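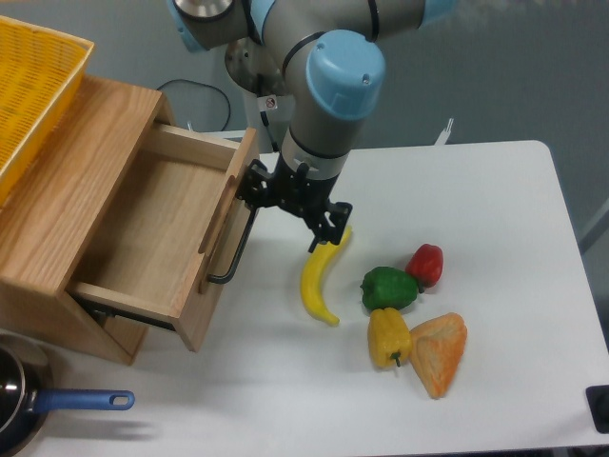
Play food multiplies. I don't know how else to put it. We started with one little set of fruit and vegetables a few Januaries ago, and by last winter I was finding plastic peppers in my boots, in the dog bed, and once in the real crisper drawer (I very nearly chopped it). So I spent a rainy afternoon sorting the whole pretend kitchen out, and these are the tips that have stuck.

Give the food a drawer of its own. Bins are fine, but everything ends up in a heap and the kids tip the lot on the floor to find one banana. A small wooden cabinet with a single drawer sits right on the play table at our house, and cleanup is now "food goes in the drawer" and that's it. Four words even a tired preschooler can follow!

Empty it all the way before you start. Pull the drawer out, wipe the bottom and the sides with a barely damp cloth, and get into the corners with an old toothbrush. You will find crumbs. Real ones. Let bare wood air out with the drawer open for a good while before anything goes back in.

Check the handle and the runners while you're at it. A bar handle is much easier for small hands than a knob, but the screws do work loose, so give them a quarter turn every so often. If the drawer drags, vacuum along the metal runners first. Nine times out of 10 it's fluff or a bit of crayon. I used to go straight for the spray oil and all I did was make sticky fluff. 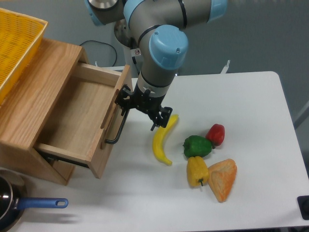

Photo: Flustard Home Notes

Now, the washing. Hard plastic food gets a soak in warm water with a squirt of dish soap, then a rinse, then a lie down on a towel. Anything hollow with a tiny hole in it I just wipe, since water gets inside and you'll never get it all out again (ask me about the bath-time duck). Bread and cake pieces with a bumpy surface want a soft brush.

Use the top of the cabinet too. A yellow plastic basket lives up on ours, the kind with little slots all over it, and it takes whatever is waiting for a decision: the odd lid, a piece from somebody else's house, a felt egg that needs sewing. When the basket gets full, I go through it. I bought two more of those baskets for under the sink because they rinse clean so easily.

Keep the colors mixed. I once sorted everything by color, all the yellow things together and so on, and it looked gorgeous for one morning. The kids hated it. They want a red pepper and a green pepper and a banana in the same soup, and fair enough.

Put out less than you own. I leave a handful of pieces out and the rest goes in a box in the closet, then I swap them when things get dull. It feels like new toys and costs nothing.

Last thing, pans. They never fit in a drawer with the food, so don't fight it. If the handle has a hole in the end, stick a hook on the side of the cabinet and hang it there, low enough for the shortest cook to reach.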